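From: stores-arnport
To: ritchie-stores list
Subject: Re: [ritchie-stores] Bins -- which colour for what??

Quick one, have to be out of here by 4.

> On the bins. We've got Brimeo trays coming out of our ears at
> this end and no two shelves agree. Blue is tall stuff on one,
> short stuff on the next. Can Arnport say what they do so we can
> just copy it? Also is it true the white ones cost more. And do
> you stand things up or lay them down, we've been laying them
> down and they roll.

Stand them up. Always. Laid down they roll every time the drawer goes and you can't read a label anyway.

Colours as we have them, left to right on the table:

blue -- short things, cans, small pots
red -- tall things, black cylinders etc
white see-through -- whatever's left, gets sorted last

Same order every time, blue red white. Doesn't matter what order you pick really but pick one and stick to it. We changed ours in July and people were still putting cans in the wrong one weeks later.

Pics from our table: 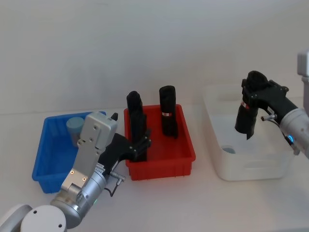
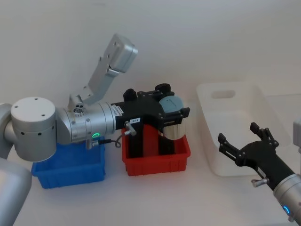
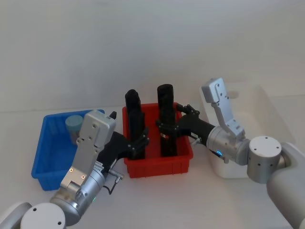 Sorting table at Arnport, red bin in the middle.

Tall ones do stick up well over the rim of the red, that's fine for sorting but dont try stacking another tray on top. If you need to stack, get the deep version, Ranex list it as size 87 I think, check before ordering. We have 19 of the shallow and 2 deep and the deep ones are always in use.

Short cans go to the back left corner of the blue and you fill forward from there. Sounds fussy. Saves shuffling things along later when the tray's half full.

White ones -- no, same price as the others last time we bought. They do scratch worse though.

Labels: turn them to the front if there's a label to turn. Some haven't got one, put a sticker on the lid and move on. There's a box of 3000 stickers in the Ritchie cupboard, second shelf, please use them up before anybody orders more.

Will send the shelf list tomorow if I can find the right version.

Arnport stores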